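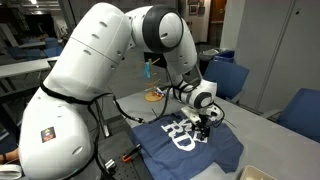
News from the repair evenings

The repair evenings at the Oketton library will continue through the summer, also in July, when the reading room upstairs is closed for painting. Please use the side door on Szénási Street, the main one will be locked after 5 p.m. We begin at 6 p.m. as before and the last item is accepted at 8 p.m.

Many members asked me to write a few words on kettles and toasters, as these are the things people bring most often. I am not an electrician by profession. I worked in the accounting of a printing house, and I learned the repairs from Gyula Gulyás, who was patient with me. So please read this as advice from one amateur to another.

A kettle that does not heat has usually one of two problems. Either the contacts in the base are dirty, or the small switch under the handle has become weak. The contacts you can clean at home. Unplug the base, let it stand, and wipe the contacts with a dry cotton swab. Do not use vinegar there, vinegar is for the inside of the kettle only. If after this the lamp still does not come on, bring us both parts, the kettle and the base. Last month we received four kettles without a base and could not test any of them.

With toasters the first step is to empty the crumb tray. I know everybody says they do it. Then look if the lever stays down when the toaster is plugged in. It is held by a magnet, and the magnet works only with current, therefore a lever that jumps up in an unplugged toaster is perfectly normal and does not need a repair.

A few people have asked about the costs. The evening is free, but you pay for the parts. A thermostat for the common Jamen kettles costs us 300 forints when we order a larger quantity, and we ask the same price from you. A new cord with plug is 2000 forints. We do not repair microwave ovens, and we will not make an exception, please do not ask Zsófia Nyitrai at the desk, she has only the list and must follow it.

The list of spare parts is now in order. Zsófia and I went through all the drawers in the cabinet and wrote down 111 different items, among them a bag of rubber feet that fit no machine we have ever seen. If you own an old Prerkley food mixer and it slides on your counter, come and try them.

We also look for a second soldering iron and a good desk lamp with a clamp. Used ones are welcome. You can leave them at the desk with a paper saying "repair evening", otherwise they go to the lost property and I must sign for them.

Reservations are made as always in the green notebook next to the returns box. Write your name, the kind of machine and what is wrong with it, in readable letters please.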